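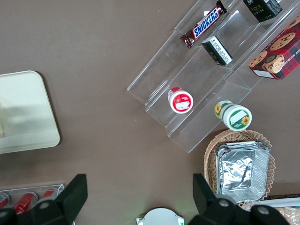 Last edited in July

I have never trusted a display stand. They belong in shops, where somebody is paid to make me want a candy bar, and I couldn't see what one was supposed to do for me at home. A shelf holds things. A drawer holds things. Why would I need a little staircase?

But I'd been reading one of those home organizing sites, and the writer was very sure that a clear tiered stand would "transform" the snack corner. So I ordered one from Grangate. Three steps, clear acrylic, $20 plus shipping. The listing had 414 reviews and nearly all of them said some version of "so cute!!" — not a thing I've ever needed a shelf to be.

I loaded it up with what had been rolling around in the drawer. The Snickers went on the top step, along with a small black box, and a second black box went on the middle step. I wanted to see how it coped with different shapes, so I added the chocolate chip shortbread in the red plaid box, a little round container with a red lid, and the bigger white and green one with the sunflowers on it.

First complaint: the steps are made for small things that stand up straight. The shortbread box is too much for it. It lies over the top step and looks like it's waiting for a bus. The sunflower container ended up on its side on the front step, and I don't care for round things on their sides on slippery plastic. Put a lip on the front, Grangate. It can't cost that much.

Second complaint is the "disappears into any decor" line from the listing. Yes, you can see my brown table right through it. You can also see every bit of light in the room bouncing off the edges. And clear plastic shows fingerprints. I've wiped it more often in 6 weeks than I wiped the drawer in all the years I've had it.

Now the part I didn't want to write. I do find things faster. In the drawer, the small boxes always slid under the big ones, and I bought duplicates of stuff I already owned. With the steps I look once and I know what's there. I'm just not convinced that needed acrylic. A strip of wood and a couple of old paperbacks under a dish towel would give you the same thing.

The wicker basket next to it does more work, if you ask me. It came from a market stall in Londau years ago, it has a tight braided rim, and it has never asked me to arrange anything. You drop things in and walk away. The organizing people hate baskets like that, they say stuff gets lost at the bottom. Sure it does. Some of it deserves to.

Bremitz sells a stand with deeper steps, and a reader wrote in to say it would take a cookie box the right way around. Maybe. It's also more money, and I'd want to see one in person before I believed the measurements. For now the Grangate one stays where it is until I get tired of wiping it, and the shortbread will have to be eaten first.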